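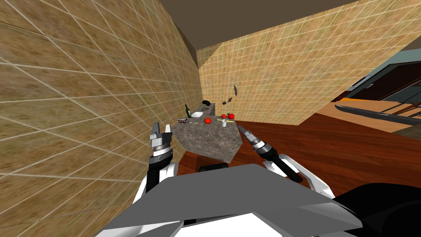
Most readers who wrote in after the last issue wanted to know whether training in a simulated kitchen carries over to a real one, and the team at Nautiyal put the same question to us in rather stronger terms. The Sorkgate results give a partial answer. The two-armed policy was trained on 3,002 simulated episodes, with wall and floor textures changed between runs, then tried on the real robot without further tuning. It completed 63 per cent of tomato pick-ups - bottles did worse. Code for the Dostum simulator follows in October.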